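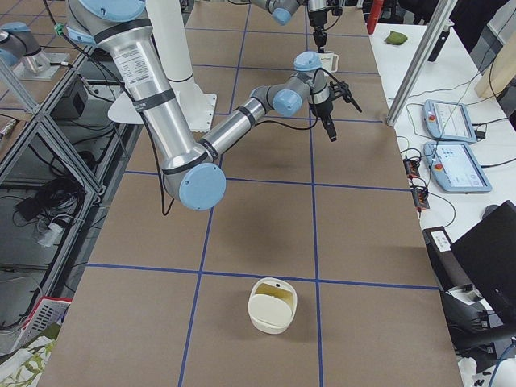 Vérifier une affirmation complotiste demande de séparer ce que le texte avance de ce qu'il laisse entendre. Découpez-le d'abord en énoncés autonomes, un par fiche. Une grande table couverte de papier kraft et divisée en rectangles par du ruban bleu convient bien au tri : un rectangle par catégorie de source, les fiches posées à plat.

1. Isoler l'énoncé
Recopiez la phrase mot pour mot, sans dépasser 30 mots. Notez l'auteur, le support et le mois de publication.

2. Remonter à la première occurrence
Dans Trundale, lancez la requête entre guillemets, puis triez par ancienneté. Limitez l'export à 500 résultats – au-delà, les doublons ralentissent la lecture.

3. Classer les sources
Appliquez la grille Bouzid : document primaire, témoignage direct, reprise, source absente. Une reprise de reprise reste une reprise.

4. Tester la réfutabilité
Formulez l'observation qui rendrait l'énoncé faux. Si aucune ne convient, inscrivez « non vérifiable » – et non « faux ».

5. Archiver
Enregistrez la fiche dans Fusow avec l'adresse de la page et une copie locale.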